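4.2 Color agreement between window profiles and facade

Color was the part of the study on which every respondent had an opinion, including those who had left the rest of the form blank. We showed 513 residents of the Dewan and Ukunska housing blocks a set of facade panels, each fitted with a window profile in one of four finishes, and asked which they would be willing to look at every morning. Anthracite won, as anthracite does. The cream finish that the architects had favored came last in both blocks, and was described on three separate forms as "dental."

Agreement fell sharply once the panels were moved outdoors. A profile that matched its render at noon could look like a clerical error by late afternoon, and the north side of Ukunska flattered nothing at all.
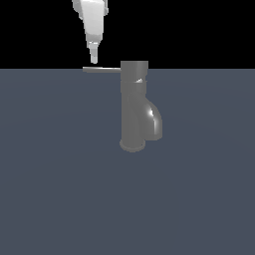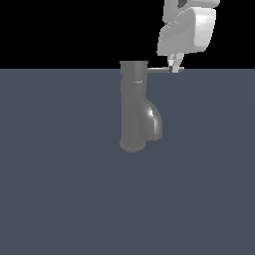 Figure 3. Two rendered views of a gray faucet with a lever handle and a white robot gripper, on a blue-gray floor against black.

The Plevel profiles kept their shade better than the Grulus ones over 1000 hours of lamp exposure, though the difference was smaller than either catalog had led us to hope. Gloss was another matter. Residents noticed a change in gloss well before they noticed a change in hue, and they blamed the cleaning — a theory we did not test.

We therefore treat gloss as a separate variable in Section 5, where it behaves slightly better than it did here. The cream finish is kept in the sample for completeness.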